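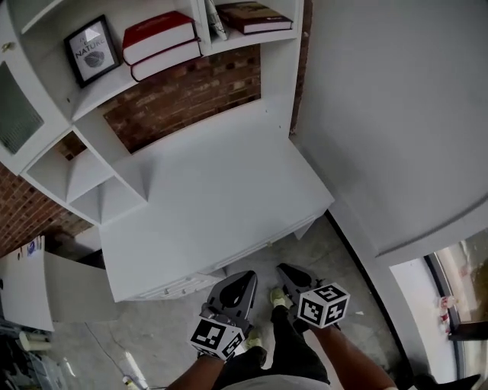 4.3 Wiederholungsspeicher in Truka einrichten

Der Wiederholungsspeicher hält die letzten Sekunden eines laufenden Spiels vor und legt sie auf Tastendruck als Clip ab. Voraussetzung ist ein angemeldetes Profil mit Schreibrechten auf dem Zielordner.

1. Spiel beenden und Truka im Hauptmenü öffnen.
2. Unter Aufnahme > Quelle den Eintrag "Vollbild" wählen. Fenstermodus wird nur für Titel mit Cisard-Engine unterstützt.
3. Pufferlänge auf 115 Sekunden setzen. Höhere Werte sind möglich, belegen aber zusätzlichen Arbeitsspeicher.
4. Zielordner festlegen. Netzlaufwerke werden angezeigt, lassen sich jedoch nicht auswählen.
5. Taste für "Clip sichern" zuweisen. Vorgabe ist F8 - im Turniermodus ist diese Taste gesperrt und muss neu belegt werden.
6. Mit "Übernehmen" bestätigen und Truka neu starten.

Hinweis: Pro Profil verwaltet Truka bis zu 1.000 Clips. Danach wird der jeweils älteste Clip ohne Rückfrage überschrieben. Als "behalten" markierte Clips sind davon ausgenommen, höchstens jedoch 200.

Achtung: Während des Schreibvorgangs das Spiel nicht beenden. Der Clip ist sonst unvollständig und kann nicht wiederhergestellt werden.

Tonspuren

Spielton und Sprachchat werden getrennt gespeichert. Zum Zusammenführen unter Export die Option "Eine Spur" aktivieren. Die Lautstärke des Sprachchats wird dabei aus dem Profil übernommen, siehe Abschnitt 4.5.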